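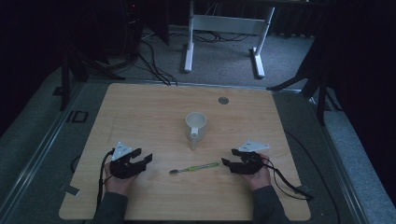 Section 2. Planning and Budgeting for a Hand-Held Gripper Station

Read this section before you place an order. It covers one tabletop station with two hand-held grippers and one operator. For the software, see the Ikier install guide.

2.1 Decide what the station has to handle

1. List the objects your operators will pick up in the first quarter. Everyday items such as a toothbrush and a mug are enough to start with.
2. Mark the thinnest and the widest object on the list. Check both against the jaw opening on the Pundau data sheet.
3. Buy two of each object. Set aside $90 for this if you don't already have them.

Note: Grippers are ordered as a left and right pair. A single replacement unit has its own part number and a longer lead time.

2.2 Choose the table and the floor space

1. Pick a table the operator can reach across while seated. The far edge should be within reach with a gripper in each hand.
2. Allow 100 cm of clear floor behind the table for stands and equipment.
3. Measure the cable path from each gripper to the computer, including the drop from the tabletop to the floor. Add slack for the full reach of both arms.
4. Order cables to the longer of the two measurements. Use the same length on both sides so that one spare fits either gripper.

Caution: Don't route a gripper cable under a chair. Strain at the connector is not covered by the Turkdale service plan.

5. Budget for floor covers if people have to walk behind the table. Carpet needs the wide cover; the narrow one slides.
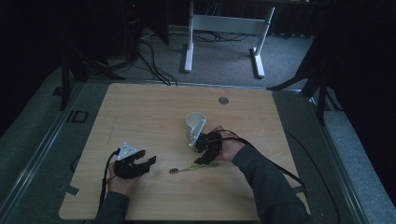 2.3 Work out the first-year cost

1. Start with the quote for the gripper pair, mounts included.
2. Add $345 for the cable and connector kit.
3. Add $515 for the service plan if more than one shift will use the station. For a single shift, the plan is optional.
4. Add operator time for set-up and training. Chiamaka Ugwu in purchasing has the current hourly rates for each site.
5. Enter the total on the Xie planning sheet, one line per station. Do not combine stations on a line, even when they share a computer.

Note: Table, chair and stands come out of the facilities budget and should not appear on the equipment line.

2.4 Plan for wear parts

The gripping pads are the part you will replace most often. Look at the inner faces of both fingers before each shift. Scuffed surfaces, torn borders and frayed threads along the edge all count as wear.

1. Order one spare set of pads with every gripper pair.
2. Replace both pads on a gripper together.
3. Write the change date in the station log.
4. Reorder when you open the last set on the shelf.

Caution: Do not trim a frayed pad and keep using it. Record the wear and fit a new set.

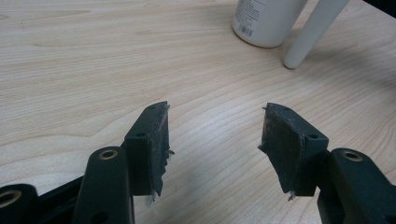 2.5 Get approval and place the order

1. Send the planning sheet and the quote together to Vittoria Melis.
2. Wait for the purchase number before you confirm anything with the supplier.
3. Check the delivery address. Mounts and grippers may ship in separate boxes.
4. On arrival, compare both boxes with the packing list and report anything missing before you open the cable kit.

Prices in this section were last checked 03/06/2025.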